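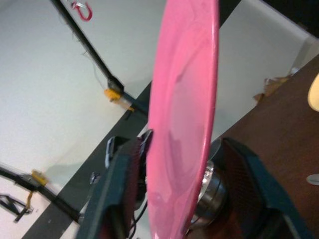 Pink plate, glossy side to the right.

A thread on my first jewelry auction as a bidder. I waited some weeks to write it because I wanted to be fair to everybody, also to the lady who bid against me.

The house is Meléndez, a small one. The July sale had 87 lots, mostly estate pieces. I went for lot 38, a pair of garnet ear clips signed Clametti.

I did my homework first. I read the condition report two times. It said "minor wear to the backs." I asked for more photos and Yatziri Ponce from the jewelry desk sent them the same evening. Very kind, very exact.

At the preview I asked to hold them. Please always ask this. One clip closed with a good strong snap and the other was tired. A repair like this is not expensive, but you must put it in your price before the sale and not after.

My second lesson: the estimate does not include the buyer's premium. I knew the word. I did not do the calculation until I was sitting in my chair with the paddle on my knees.

The star of the day was a sapphire brooch by Zitelel. Three people on the phones, one in the room, and it went to the room. He put on his coat and left before the next lot.

My lot took less than one minute. I stopped at my limit, the lady behind me did not. So I own no ear clips — this is the sad part of the thread.

But I stayed, and near the end there was a plain silver bangle marked Lellholm, with no reserve. I raised my paddle, then I looked around, and it was mine.

Eliseo Barajas, who repairs my watches, cleaned it for me. Inside there is an engraving we could not read before. Two initials and a date, Jan 23, 1999. Somebody's wedding, I suppose, or a birthday.

Some people asked me if I will remove the engraving. No. I wear it on the left hand and it makes a small noise on my desk when I type.

Next time I want to try a sale of loose stones. If you have bought opals at auction, please write me what you check first — I read all the answers.

60 reposts · 2 quotes

Recent from this author
How I store my pearls in summer
Reading hallmarks with a cheap loupe
Garnet or spinel? My mistakes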